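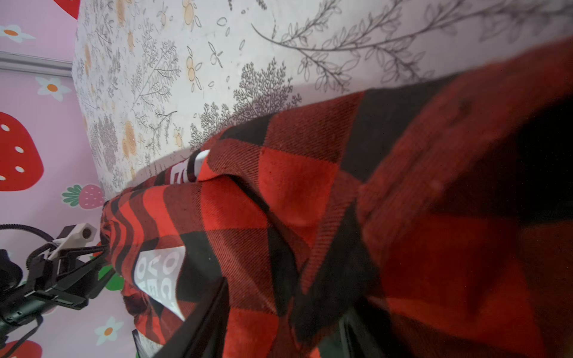 *Buffalo check in red and black, with the leafy print behind it and the strawberry paper beyond.*

I own too much plaid. I know this because in October I decided to go through every piece of flannel in the house, and I was still going when the snow came. It started with one red and black check (the one you see up top, in a heap) and a simple question from my own tired brain: do I keep this because I love it, or because it's soft and I'm lazy? Both, I think!

Buffalo check is a funny pattern to live with. It's loud. Put it next to another pattern and every decorating book I grew up with tells you to stop right there. But I've got it bunched up against a white print covered in gray ferns and little orangey fruit-or-flower shapes, with pink wallpaper full of fruit and flowers going on in the background, and I like the whole mess enormously. The gray branches are so fine and quiet that the plaid can shout all it wants. And the pink? The pink just joins in.

I bought the wallpaper from Harasym, a small shop that was clearing out its ends of rolls, and I had it up before I'd thought about a single other thing in the room. People walk in and go straight to the strawberries. I've been told it belongs in a child's bedroom, and I've been told it belongs in an ice cream parlor, and I would happily sleep in either one.

Back to the flannel, though. What I look for is the twill, those slanting lines you can see running through the red and black blocks when the cloth is folded over. If I can still see them clearly after years of washing, the piece stays. If the surface has gone to fuzz and little pills, it goes in the bag for rags, and yes, I've cut up things I was fond of. My Wallance blanket went that way and I still miss it on cold mornings.

I also leave the tags and labels alone now. I used to snip every one off the minute I got home, and then I'd spend an evening trying to remember whether something could go in the dryer. Lesson learned on a Ganov nightshirt that came out fit for a doll. These days the tag pokes out wherever it likes, and I fold around it. Or I don't fold at all, if it's been a long week.

My washing routine is nothing fancy: cold water, inside out, low heat, out while it's still a tiny bit damp. Then I give it a good shake and drape it over whatever is closest. I kept 3 plaids in the end, which felt very grown-up until I found another one behind the dryer. It's green. I haven't decided about the green one yet, but I've been wearing it all week.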